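Larkemby Tabletop Arm Set: README

Compiled by the Larkemby student robotics club, Toncombe campus. Last edited Mon 11 May.

What this is

A set of 1,009 recorded episodes of a single robot arm moving everyday objects on a table. Club members recorded it during Term 1 for the Malabanan Challenge, manipulation stream. We are sharing it with the other school and university teams in the stream, and with whoever in the club takes over next year.

Contents

episodes/ has one folder per episode, numbered from 0001
labels.csv has one line per episode: task, object, operator code, outcome
splits/ has the train and test lists
notes/ has the session logs, typed up from the paper book
tools/ has the playback and checking scripts

Each episode folder holds the video from the fixed camera, the joint positions, the gripper opening and a short text file with the instruction the operator was given. Times are in seconds from the start of the episode. Joint angles are in radians. The gripper value runs from 0 (closed) to 1 (open).

How it was recorded

Operators worked in pairs. One drove the arm and the other read out the instruction, started and stopped the recording and wrote up the log. Pairs swapped at the end of each block. There are 12 tasks, and all of them are a variation on reach, pick up, move or put down.

The arm starts each episode in whatever pose the last one left it, unless the log says it was sent home first. We meant to home it every time but didn't settle on that until March, so the early blocks are mixed. The column start_home in labels.csv tells you which is which.

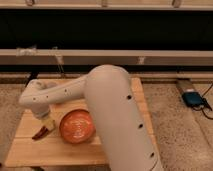 Objects were placed by hand between episodes. We didn't use a grid or marks on the table, so positions vary from one operator to the next. Some operators favoured the side nearest to them, and you can see this if you plot the start positions by operator code. If your method is sensitive to that, sample evenly across operators.

Outcomes

The outcome column is success, partial or fail. Partial means the object was gripped but ended up in the wrong spot or was dropped on the way. The person keeping the log made the call at the time. A second member went back over the partials and changed 19 of them. The original label is kept in outcome_first.

Known problems

Session 2 has the joint log running behind the video. The offset is steady within an episode but differs between episodes. tools/align.py will fix most of them.

Lighting was not controlled. Colours shift between morning and afternoon blocks.

Gripper opening is the commanded value, not a measured one.

Playing an episode

Install the packages in requirements.txt, then run:

python tools/play.py episodes/0001

Press the space bar to pause and the arrow keys to step. On the lab computers you need to activate the club environment first.

Use

Free for study, coursework and competition entries. If you publish results, please cite the set as "Larkemby Tabletop Arm Set" and say which split you used. The Plultmont split is the one used for scoring in the challenge, so please don't train on its test list.

Report errors through the issues page and include the episode number.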